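Sorry for the quiet month. April 2025 has mostly gone by in a blur of choir practice, and I promised a few of you I'd write about how the music at Hamden is going, so I'm doing it now with my feet up and a cup of tea going cold.

For anyone new: I sing alto (badly, but loudly) at our little parish, and since last fall I've also been the one who picks the hymns when Macarena Zúñiga is away. I figured picking hymns would take ten minutes. You open the book, you find something that sort of matches the readings, you write the number on the board. Ha!

My first Sunday I chose four I loved growing up and not one person under 60 knew the second one. The organ went on bravely by itself for a whole verse. Ulises Henríquez, who was playing, turned around on the bench and gave me a look I will carry to my grave.

So I've been learning. Macarena sat me down with her binder, which goes back 21 years and has every hymn they've sung at every service, in pencil, with little notes like "too high" and "never in Lent" and, once, just "no." I love that binder. We went through it over two evenings and made a list of the ones people really do sing, and it came to 70. I thought that was tiny! Macarena thought it was pretty good for a parish our size and told me about a place she used to go where it was more like a dozen, on repeat, all year.

The other thing is languages. We've got a good number of families now who didn't grow up with English hymns, and Akua Zakaria has been teaching us a Ghanaian one, line by line, no sheet music. She sings, we sing it back. I was so nervous about getting the words wrong in front of her mother, but her mother just clapped and made us do it again, faster. Taras Prokopenko wants to bring us a Ukrainian one for May and has already warned the basses that they'll have to do some work for once.

I did get one grumble after Mass – a very polite one, in the parking lot – that we should stick to what's in the book. I get it. I'm someone who gets teary at the old ones too, and I don't want to lose them. For now we do one new song a month, always at communion, and everything else stays familiar. Easter was all the big old favorites and the place was LOUD. I couldn't hear myself, which was probably a mercy for the row in front.

Next up is the Pentecost list. I've got a draft with six on it and there's only room for four, so if you have strong feelings, leave them in the comments or grab me by the coat rack. Practice is still after supper on Thursdays, and we still need tenors. We always need tenors.
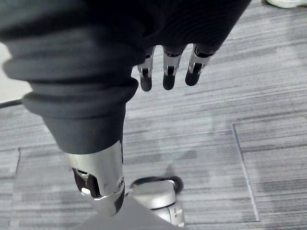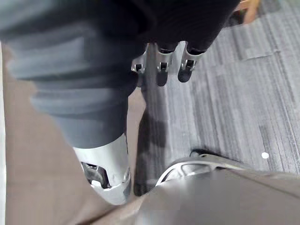 Metal fingers, dark sleeve, striped floor.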